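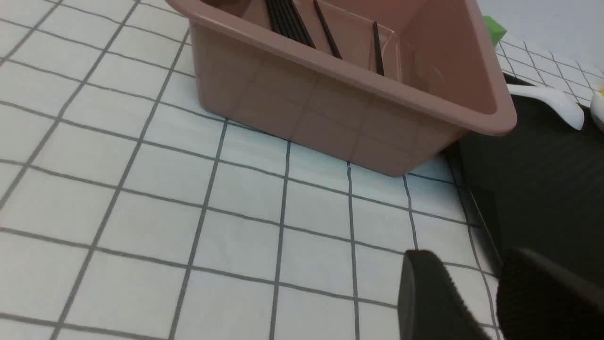 Mistley lunch room switches to shared bins for chopsticks and spoons

21 July 2021

The Zallura lunch room in Mistley has stopped handing out wrapped cutlery and now keeps its own chopsticks and soup spoons at the serving table. The change took effect this month at both noodle counters.

Chopsticks are sorted into a pink plastic bin after washing. From there they are matched in pairs and laid out on dark trays with white ceramic spoons. The sorting table has a grid-patterned top and stands against the wall.
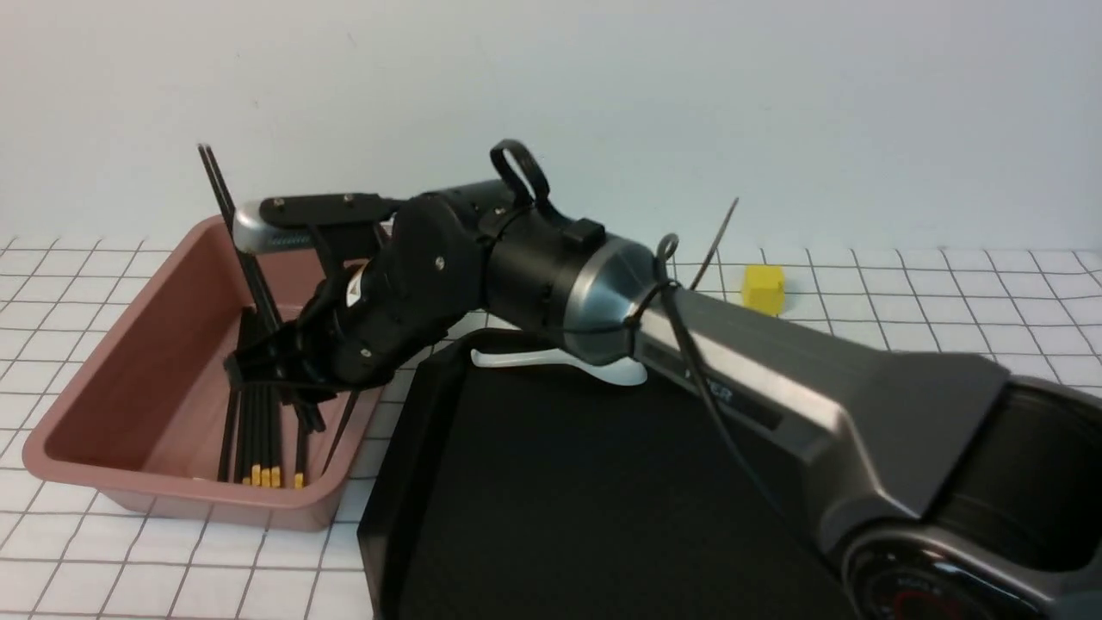 Black chopsticks in the pink bin at the sorting table.

Zallura said the lunch room went through 3,615 wrapped sets in November, against 2,949 in the month before. The new chopsticks and spoons were bought from Drollden, a restaurant supplier in Zavala, and are expected to last 2 years.

Trays are set out before the doors open, and any pair that does not match goes back to the bin.
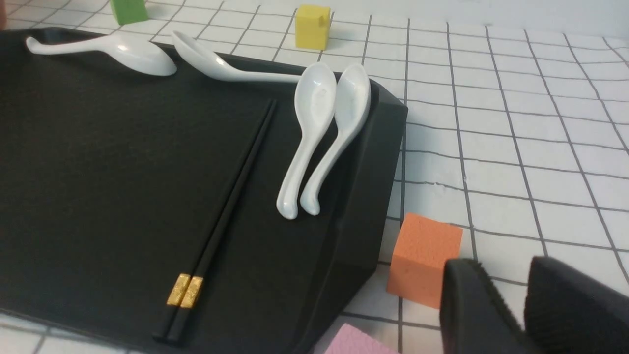
Diners are asked to return spoons and chopsticks to the rack by the exit and to leave bowls on the cart. Wrapped sets can still be had on request for takeout orders, with a limit of 8 per order. The lunch room keeps its usual hours through the summer, and prices at the noodle counters stay the same.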